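Skirent Home Forum > Bedrooms and Vanities > Jewelry box has become the junk drawer

anh_phung
Posts: 14
January 6, 2018

Hi everyone, I've been reading this section since November and finally have something to ask. I have a jewelry box, teal on top with a mirrored body and little gold-colored knobs, and I loved it so much when I got it that I bought a clear display box to keep next to it. The plan was earrings and rings in the jewelry box and perfume in the clear one, and for a few weeks it looked lovely! Then a pen went in, because I write little notes to myself in the morning, and then some batteries for the flashlight, and now I can't find a pair of earrings without moving a marker first.

I'd like to start over. Do you sort by what the thing is, or by where you use it? And what do you clean these shiny boxes with? Mine has smudges all over it.

Ánh Phùng

lourenco_b
Posts: 3000

Welcome, Ánh! You'll get as many answers as there are people here, so take mine with a grain of salt. I sort by where I use it. If you write notes at your dresser every morning then a pen belongs at your dresser, and moving it to the kitchen drawer only means you'll carry another one back by the end of the week. (My wife and I have had this conversation more times than I'd like to admit.)

What I would do is take every single thing out and put it on a table, the whole lot, before deciding on anything. Don't sort while things are still in the box. You'll just shuffle them from one corner to the other and feel busy.

For the smudges, a soft cloth barely damp with water and a drop of dish soap, then a dry one.
– Lourenço Brandão

tansyroot
Posts: 400

I have to disagree with Lourenço on the pens, sorry! Pens next to jewelry is how I got a blue streak down the velvet tray my grandmother left me. It never came out, and believe me I tried everything in the house and a couple of things from my neighbor's. Pens get a cup. A cup costs nothing and you can see them in it.

Batteries I wouldn't keep with jewelry at all. Mine live in the box they came in, in the hall closet, next to the flashlight they go in.

lourenco_b

tansyroot, fair enough on the ink, and I'm sorry about the tray. I'd still say a capped marker is a different animal from a leaky ballpoint. And a cup on the dresser gets knocked over by the cat, at least in this house. No argument about the batteries.

mopandbucket
Posts: 61

Can I ask about the cleaning part? I use window spray on everything, have done for years, and my mirrored tray is fine.

tansyroot

On glass, sure, go ahead. On clear acrylic I'd be careful, mine went a bit cloudy after a winter of window spray and a paper towel. Soap and water and a really soft cloth, and go easy in one direction. If you don't know which one you have, treat it like acrylic.

mopandbucket

Hm. I'm not convinced it was the spray and not the paper towel, but I'll try the soap on a corner and see.

anh_phung

Thank you all so much, this is exactly the kind of fussing I was hoping for. I've got things out on the white table now, jewelry box and clear box both, and the pens and batteries with them. 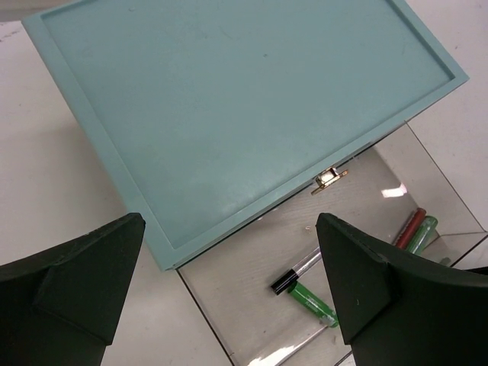
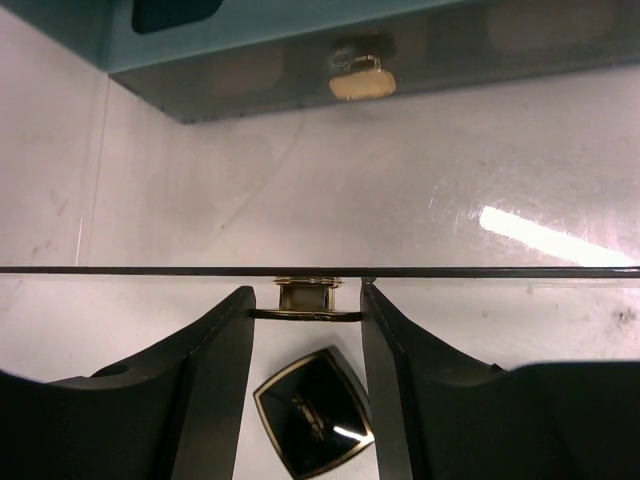
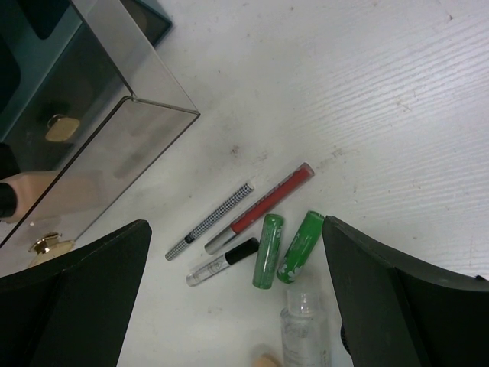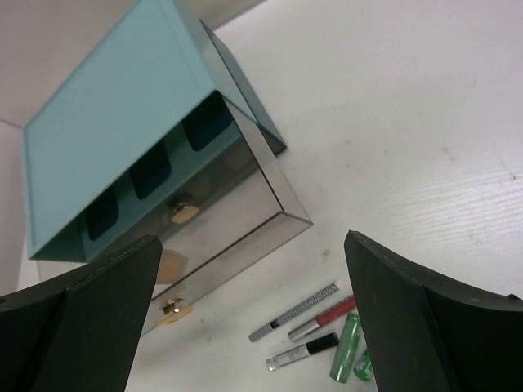
I think I'm siding with tansyroot on the pens, although I do see what Lourenço means about carrying one back, because that is precisely how I got into this. So one pen gets to stay on the dresser, in a little Zaladar dish I had for soap, and the rest are going downstairs. Batteries to the hall. The perfume I want to keep in the clear box, since I like seeing the bottles when I get dressed – silly, maybe, but it makes the mornings nicer.

Now I'm stuck on the earrings. I have 5 pairs I wear all the time and a whole heap that I don't, and they're all tangled up with a necklace from my aunt. Do the everyday ones get the best spot, or do you put the good ones there so they're protected?

lourenco_b

Everyday ones up front, every time. The good ones can go in a pouch at the back, they don't mind waiting. For the tangled necklace, lay it flat on a plate and work at the knot with two sewing pins, and have a cup of tea handy because it takes a while.

tansyroot

Look at that, I agree with Lourenço. Fasten the clasp before you put the necklace away, too, it tangles a lot less. And do the pins in daylight if you can, my eyes are no good for that after supper.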